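Pridell Tabletop Games Club
Minutes of the winter general meeting, 19/12/2020
Held by video call, 10:00 a.m.

Chair: Melur Lau
Minutes: Ermelinda Abreu
Quorum was met at the start of the call.

1. Minutes of the last meeting
The August minutes were accepted with one correction. The entry on the Orkeo expansion should say that the club owns the second printing, with the revised rule cards. Ermelinda has changed the file copy.

2. Game library
The library now lists 294 titles. Four games were retired this fall for missing parts, and their usable pieces went into the spares drawer. Two copies of Plovia came back from loan with the sand timers swapped for shorter ones. Both borrowers were contacted and one timer has been returned.

Curbside pickup will stay on the first and third weekend of each month. Members asked whether the loan period could go from two weeks to four while in-person nights are suspended. Melur had no objection provided that games with a waiting list stay at two weeks. Agreed without a vote.

There was some discussion about sleeving cards. The club has sleeved its most borrowed card games up to now and pays for standard size only. A request to sleeve the large cards in Orkeo was turned down on cost. Members may sleeve them at their own expense if they leave the sleeves on.

3. Money
The balance at the end of last month was $664. Spending since August came to $182, made up of replacement dice, storage bins, card sleeves and the yearly fee for the online table service. No dues have been collected since in-person nights stopped. Melur proposed keeping dues at zero until the club meets in person again and then going back to the old rate. Carried, one abstention.

The deposit on the hall is still being held by the landlord. Melur will ask for it in writing to be carried over to next year.

4. Online game nights
Attendance has been steady on weeknights and poor on weekends. The group agreed to drop the Sunday afternoon table for now and open a second weeknight table if more than six people sign up.

Several members said the longer games do not work well on screen. Plovia runs past three hours online, mostly from people waiting on the bidding round. Ermelinda suggested a two-minute limit on bids with a default of pass. This will be tried for the next two sessions and then looked at again. The host for the night keeps the clock.

New players have had trouble with the Orkeo module. The tiles snap to the wrong grid unless the board is loaded first. A short setup note will go at the top of the sign-up page.

5. Design circle
Melur reported on Teoh, the prototype the circle has been working on since spring. The current version is for two to four players on a hex board and takes under an hour. Feedback from the last three playtests:

The opening is too slow. Players take the same first two turns every time.
Scoring at the end is hard to follow, and two groups added it up wrong.
The trading rule is liked and should stay as it is.

The circle will try giving each player one random market card at setup to break up the opening. The scoring will be cut from five categories to three. A print-and-play file of the next version will be posted in the members' area. Anyone who prints it should write the version letter on the rule sheet when sending comments, as some of the fall feedback was about an older set of rules.

It was asked whether the club would put money toward a printed copy. Melur said it was too early and the question was left for the next meeting.

6. Holiday social
The online social will go ahead on the usual weeknight link. There will be two light party games and a trivia round, with checkerboard patterns as the dress theme this year. Prizes are one spare copy of a small card game and first pick from the next batch of new library titles. Members who want to host a table should tell Ermelinda by e-mail.
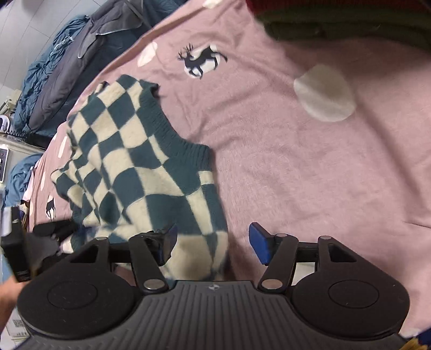 Item 6: checkerboard sweater in dark teal and cream.

7. Other business
A member asked for a list of library games that play well with two people in the same household. Ermelinda will add a tag to the catalog. Suggestions can be sent to her directly.

The shelf labels need redoing. Put off until the library room can be used by more than one person at a time.

8. Action items
Melur: write to the landlord about the deposit; post the Teoh file.
Ermelinda: setup note for Orkeo; two-player tag in the catalog; follow up on the missing Plovia timer.

The meeting closed at 11:25 a.m. The date of the next meeting will be sent to the members' list.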